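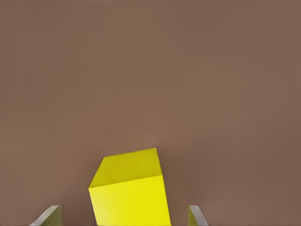

When Kiều Tạ joined the design office at Dunach, the parts library held 300 fasteners, and 135 of them were duplicates. The same M6 bolt was in there under four names. One version had a thread modelled in full, which slowed every assembly it was dropped into. Another had no material set, so it weighed nothing in the parts list.

Dunach makes conveyor frames and guarding for food plants. It has used Drornow, a mid-range CAD package, for nine years, and in that time anyone who needed a part had drawn it and saved it wherever seemed sensible. Purchasing then had to work out which drawing name matched which stock code.

"I ordered two boxes of the wrong washer in my first month," Tạ says. "The model said stainless. The supplier's code said zinc."

Her first step was to stop new parts going in. The library folder was made read-only in May, and requests went through a short form: stock code, supplier, material, finish. Designers grumbled about the wait, which was usually less than a day.

The cleaning up took longer. Deleting a duplicate breaks every assembly that points to it, so each one had to be traced with the where-used report and swapped before it could go. Tạ did this in batches, starting with current jobs. Old projects were left alone unless a customer came back for spares.

Threads were replaced with a cosmetic callout. On the Durán job, a long infeed line with 263 bolted joints, the main assembly had been taking most of a coffee break to open. It now opens while you wait.

File names were the last argument. Some of the team wanted descriptions, others wanted plain numbers. They settled on the stock code as the file name, with the description held as a property — searchable, but free to change without breaking a link.

The next job is the link to Grillov, the stock system used by purchasing. For now the codes are exported to a spreadsheet and checked by hand on the first morning of each month. Tạ would like that to run overnight, but the two systems disagree about how to store a length, and bar stock is still being entered twice.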